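Search this site Search Go

Keyboard, board, table: notes on a desk surface

21 November 2023

I have changed the surface under my keyboard, and the change was larger than I expected, so I am writing it down while I still have the measurements. The keyboard is the same as before. It is a plain black full-size model with a numeric keypad, connected by a wire, and I have no plans to replace it. What changed is everything underneath.

Starting point

The table top is 27 mm solid wood with an oiled finish, made by Zieliński, a two-man joinery shop that mostly does stair treads. It is light in colour and has rounded edges. I like it a good deal. As a typing surface it has two faults. The first is that oiled wood marks. Rubber feet left on it for months leave grey patches, which I assume is something in the rubber moving into the oil. The second is sound. A keyboard standing on four small feet on a large wooden panel uses the panel as a sounding board. The return of the space bar could be heard in the next room with the door open.

I had been living with both. Then in February I took the keyboard off the table to clean it, and found four patches in a neat rectangle, well defined enough to take dimensions from. Sanding and re-oiling removed three of them. The fourth is fainter but still there.

What I tried first

A felt desk mat, sold under the name Talla. It is dense felt with a cork backing. On sound it was the best thing I tried. The ring disappeared completely and what was left was the click of the key itself. On everything else it was poor. The keyboard moved. Its feet are made to grip something hard, and on felt they sink in a little and then slide with the pile. I type with my palms off the desk and push forwards slightly, so by the end of an hour the keyboard had crept towards the far side and turned a few degrees clockwise. Crumbs were the other difficulty. A vacuum lifts the felt before it lifts the crumb.

I then tried a thin sheet of clear plastic, bought as an offcut. It protected the wood, did nothing for the noise, and trapped moisture. A ring of condensation appeared beneath it after I had put down a warm mug. It was on the table for one afternoon.

After that I tried small adhesive pads under the keyboard only. These cost next to nothing and reduced the noise by perhaps half. They also raised the front edge by the thickness of the pad, which I noticed in my wrists within two days. People differ on this. I have always typed with the rear feet folded flat, and any extra height at the front bothers me.

The board

Szymon Sadowski, who I used to share an office with, suggested a rigid board with a matt surface, laid loose. His reasoning was that I was asking one soft layer to do two jobs. The grip wants a hard top and the damping wants a soft bottom, and those can be different layers. I had read the same idea somewhere else and ignored it, but he had one spare and I could collect it.

It is a large sheet, pale grey-blue, and covers most of the table. I put a layer of open-mesh rubber underlay between it and the wood, the sort used to stop rugs from slipping, with a sheet of plain paper beneath that so that the rubber does not touch the oil. The order from the bottom up is therefore wood, paper, mesh, board, keyboard.

Some observations after using it daily:

Sound. Better than bare wood, not as good as felt. The low ring has gone. There is a slight clack on the larger keys, which I think comes from the keyboard's own stabilisers and was simply masked before.

Grip. Good. The feet hold on the matt surface and the keyboard is where I left it. I mark its position with two short pencil lines at the front corners and have not had to correct it.

Cleaning. Damp cloth, then dry cloth. Pencil comes off with an ordinary rubber. Ink from a ballpoint comes off if you get to it the same day.

Flatness. Slightly less good than I would like. With a straight edge laid corner to corner, there is a low spot near the middle. It does not affect the keyboard, but a pen will roll towards it.

Glare. None worth mentioning. The wood used to pick up a bright stripe from the window in the late afternoon and the board does not. Black keys on a pale ground are also easier to find at the edge of vision, which I had not thought about beforehand.

Cleaning the keyboard

As the keyboard was off the table anyway, I did it properly. I photographed the layout, pulled the caps with a wire puller and put them in a bowl of warm water with a drop of washing-up liquid. The base was brushed out dry, working from the keypad side towards the left, then wiped with a barely damp cotton bud between the rows. The caps were left on a towel overnight. I would not shorten this. Water stays inside the stems of the caps for much longer than it stays on the outside.

The long keys need more care than the rest. Space, both Shifts, Enter and the keypad's plus, Enter and zero are held by wire stabilisers, and if you pull one end first you can bend the wire. Lift each end a little in turn. I bent the one under the keypad zero some years ago and straightened it with pliers, and it has been fractionally slow ever since.

For the contacts I used a spray from Sokix, part 2479 in their list, which is sold for switches and leaves no oil behind. One key, the 8 on the keypad, had been repeating. It stopped after two applications. I cannot say whether the spray did it or the brushing.

To test the result I typed out a long text of 3000 words that I keep for this purpose, with a small key logger from Flornetel running alongside to catch doubled and missing letters. It reported two doubles, both on the letter E, and I have left those alone for the time being. It is a useful program with an ugly window, and it has not been updated for some time. If anyone knows of a replacement that writes a plain text log I would like to hear about it.

Height

Adding layers raises the keyboard, and that has to be taken out somewhere. I measured from the floor to the top of the home row before and after, then raised the chair by the difference. This moved my feet, so the footrest went up by one hole as well. The monitor has stayed where it was. For a few days it seemed low, and then it did not, and I take that to mean it was slightly too high to begin with.

Anyone with a fixed-height chair should do this sum before buying a board. A thin one on paper alone would be enough to protect the wood, and most of the noise reduction comes from the mesh, so there is a choice to be made.

Full size or not

I was asked in the comments on an earlier post why I still use a board with a keypad when it pushes the mouse so far to the right. The answer is that I enter columns of figures several times a week and do it without looking. On a short keyboard I use the top row and make mistakes. The reach to the mouse is a real cost. I have reduced it by sliding the keyboard to the left until the gap between G and H is in line with my breastbone, which puts the keypad out beyond my right shoulder. With the surface now the same from one side to the other, there is no edge of a mat in the way when doing so, and that alone would have been enough to keep it.

Faults I have not fixed

The front edge of the board is square. The wooden edge was rounded and pleasant to rest a forearm on, and this is neither. I have set it back slightly from the front of the table. A strip of cloth tape might help, though I expect it to collect dirt.

The faint lines across the surface also show up under a low lamp. A finger passes over them without catching, and writing on a single sheet of paper is unaffected, so I have stopped looking at them.

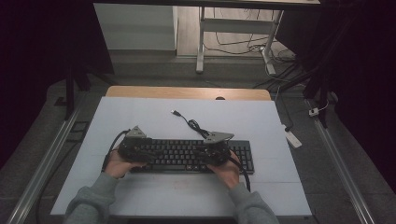
Cables are the remaining job. On the felt they stayed where they were put, held by the pile, and on a smooth matt board they go wherever their own stiffness takes them. The thin black one shows it well, curling up across the grey-blue surface with its small USB connector lying loose on the board, while the thicker black cable makes its own loop off to the left. A thin cable with a set in it cannot be persuaded by laying it straight. I have had some success with warming it in the hand and winding it the opposite way on a pencil for an evening. Clips with adhesive backs hold well on the board, but I do not want to stick anything to it until I have decided where the keyboard is going to live, and the pencil marks have moved twice this month – both times to the left. The next thing to try is a length of flat lead curtain weight in a cloth sleeve, laid across the lot. I have the lead and need to find the cloth.

Contact | Copyright, all text by the author | Back to top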